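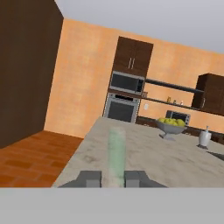
Garage arm learns its way around a kitchen

Print this story | E-mail this story

29 Nov 2021

I've been promising an update on the Sterkgate shared workshop, and this one's fun. Our arm build (we call it Pornix, don't ask me to defend the name) has moved into a simulated kitchen while the real parts get bolted together on the bench. So far it's been working with a see-through green cylinder at a marble-look counter, with a big bowl of apples sitting right behind it. I'm a little jealous of the orange walls!

The real one started back in June as a box of secondhand motors and a lot of optimism. We've got 12 people who turn up now, more or less, and we split into two tables: one for the metal and wiring, one for the software. I'm on the software side, mostly because I strip screws. We picked the kitchen since everybody has opinions about kitchens, and also because the long-term plan is an arm that can help out in the workshop's own little coffee corner.

Drawers are the thing eating our evenings at the moment. You need the arm close enough to get in there, but then the shoulder is in the way of everything and you can't see what the far end is up to. I've spent hours just spinning the view around trying to find the hand.

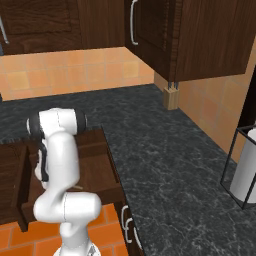 I'd like to try a longer reach next, and the metal table would like me to stop changing the measurements after they've cut things, so we'll see who wins. The controller board came from the parts shelf at Vondow, and it has behaved itself apart from one very loud fan. We still need a decent power supply and roughly 50 feet of cable, if you've got any lying around.

The next open evening runs for 2 hours at the Sterkgate workshop. It's $15 at the door, and that goes straight into the parts jar. Bring a laptop if you want to play with the kitchen yourself!

Reader comments

benchrat: I have cable! Will drop it off with the old monitor stand.

tinplate_j: Which end of the drawer do you grab from? Ours at home sticks and I can barely do it with two hands.

oldsolder: Please oil that fan. I could hear it from the parking lot.

Recent items

Somboon bike shed gets its own charging rack
Vondow parts swap: what went and what's left
Laser cutter back up after belt change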